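**Equipment Review: Bustlow Paired Hand-Held Grippers**
Prepared for the Eltirier purchasing office, February 2026

The Bustlow set was reviewed as a candidate for the household tidying program, which is due to expand in May. The price quoted to this office is $289 per gripper, and each operator requires 2. Spare finger pads are sold separately and should be entered under consumables – they were missing from the first draft of the budget.

**Handling.** The grip is comfortable for a session of 30 minutes. After that, operators reported fatigue in the thumb, and shorter shifts should be planned. The jaws open wide and close evenly. Pivot screws must be checked at the start of each day.

**Small items.** Jewelry and hair accessories were included in the trial because they account for most of the failed grasps logged with our present Fukuda units. Thick braided cord was picked up with little effort. Thin rings remain difficult on soft bedding, and operators should be allowed extra time for them.
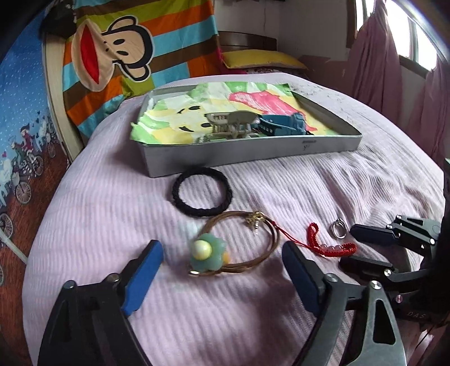
*Small-item trial on a ribbed pink sheet, with a hair tie, a corded loop, a red string bracelet and slim silver rings.*

**Comparison.** Bresier offers a similar set with a longer warranty at a higher price. Its pads are firmer and performed less well on beads.

**Recommendation.** Purchase of 2 sets is supported for the first phase, with one box of spare pads per set. A larger order should wait until the supplier confirms delivery times in writing. Rating: four out of five.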